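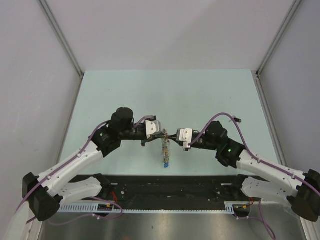 The Tesadine Cord and Strand Collection is a documented set of short textile cords prepared by the Sarnidetti Fiber Library for the study of handling, hanging, and laying out flexible goods. The collection covers 147 physical strands and 1139 records. Many of the strands combine several colors in one length, as with the twisted strand of beige, green, and reddish threads that hangs down onto the tabletop with a small blue tag at its lower end. Records describe the strand and its tag together, as one item.

Category: Textiles / Cords and Trims / Data Cards

Search the library Go

Tesadine Cord and Strand Collection
Data card, version 2
Released July 16, 2025

Summary

The collection was assembled to support written and visual reference work on small textile items. It is intended for teachers, catalogers, and researchers who need consistent terms for cords that change shape each time they are moved. Most of the strands were supplied by the Enriquez workshop as sample ends. The remainder came from the library's own holdings.

Contents of a record

Each record has an item number, a fiber note, a color note, a position note, and a tag note. The fiber note gives the supplier's wording where it is known and is left blank where it is not. Color notes list the main colors in alphabetical order and do not attempt to rank them. The position note uses one of four terms: hanging, draped, coiled, or flat. A strand with its upper part raised and its end on the table is recorded as hanging.

Tags are part of the item and should be left in place. If a tag has separated from its strand, the record is kept and the tag note reads "detached." Staff have not tried to match detached tags to strands by color alone.

Work surface
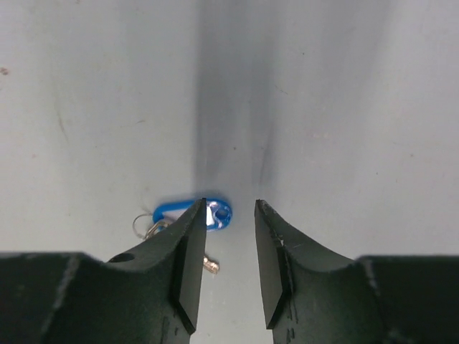 Surface condition is recorded separately from strand condition, and the two notes should not be merged. Table marks may be mistaken for loose fiber, especially when a pale cord is under review. Faint streaks and slightly darker smudges on the pale surface are entered as table marks, as is the tiny dark speck at far left. A mark is listed as fiber only when a thread end can be made out. Reviewers who disagree on a mark should enter both readings and leave the matter open.

Known limitations

Strand length was measured for 105 of the items, with the strand laid straight and without tension. Lengths for the other items are missing and should not be estimated from pictures. Braided and twisted constructions are difficult to tell apart in some records – the terms were applied by two reviewers working separately, and their usage differs in places. Reddish and brown threads were also confused in the first version. Tsion Nigatu reviewed those entries in May, and a portion remain marked "uncertain."

The collection does not include elastic cord, wire-core trim, or finished laces.

Use and citation

The records may be used for teaching and research. Users should cite the collection by its full name and version number. Physical strands may be viewed by appointment in the Ruvomano reading room but are not lent.

Maintenance

The data card is maintained by Selamawit Kassa. Corrections should state the item number, the note concerned, and the proposed wording. Changes to color notes are held for the next version – changes to tag notes are made on receipt.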